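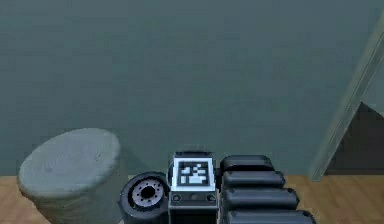
Step 6. Check the marker in the Sisura simulator

1. Start the Kostlow practice room and wait for the arm to load.
2. Tilt the view down until the black-and-white marker on the arm shows with its whole white border.
3. Press Track. Got a lock? Great – your club's arm is ready to drive!

Note: The first load can take nearly 2 minutes.

Caution: Save your team file before you press Reset – it clears every pose you've taught the arm.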